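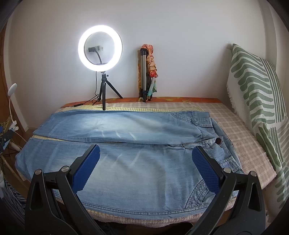 Folding clothes is mostly a planning problem, says Marta Moroz, who writes the control software at Prosness. Her program has to choose where to grip before anything moves, and a pair of jeans laid flat gives it plenty to misread. The pale creases on the legs are only fading, but an early version took marks like those for folds. A bright patch of light on the denim caused similar trouble.

The current planner, Troltus, looks for seams and the waistband first. It was trained on over 2000 short recordings and compares three possible grips before picking one. Hnat Stetsiuk, who tests it, wants it to replan halfway through a fold. That work starts in August.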